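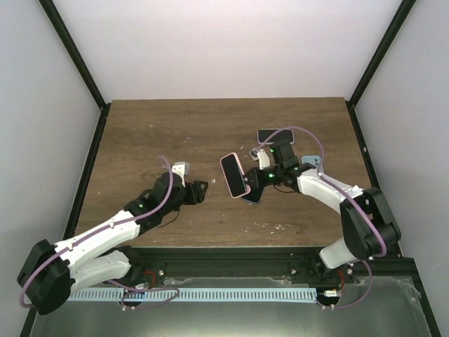

What stopped the cell at Plenham?
A gripper opened when its controller restarted, and it dropped the part it was holding.

Speaker notes, Tinia automation safety session, April 19, 2021

Slide 2. Give the background quickly. Bench cell, two arms, phone handling trial. Software is Hirkden release 17. The drop occurred on cycle 582. No injury. One handset with a broken screen.

Slide 3. Sequence of events. The right controller lost its heartbeat for 200 milliseconds. The watchdog restarted it, as designed. On restart the gripper ran its homing routine, and homing begins with a full open. The arm was at carry height at the time. Pause here for the log extract.

Slide 4. What the operator saw. Status lights stayed green through the restart. The light reports power at the joint and says nothing about controller state. Our manual described it as a "ready" light. That wording has been withdrawn.

Slide 5. Cause. Homing did not check for a held object. The Sabatier risk assessment covered loss of power, where the jaws stay put, and left out loss of communication. Expect a question on why the two were treated as one fault. Answer: the template had a single row for both.

Slide 6. Changes made.
Homing now needs an operator to confirm.
On restart, the jaws hold their last position.
A lost heartbeat stops both arms, including the one that is still healthy.
Cable runs are checked for strain at the start of each shift.

Slide 7. Testing. We forced the fault 3 times with a phone in the jaws and it was held each time. Say plainly that this is a small sample. Longer trials are booked for May.

Slide 8. Still open. We have not found why the heartbeat dropped. A connector is suspected but the fault has not been reproduced by moving the cable. Do not let the discussion treat this as settled.

Leave slide 8 up for questions. The wiring diagram is in the backup slides if anyone asks for it.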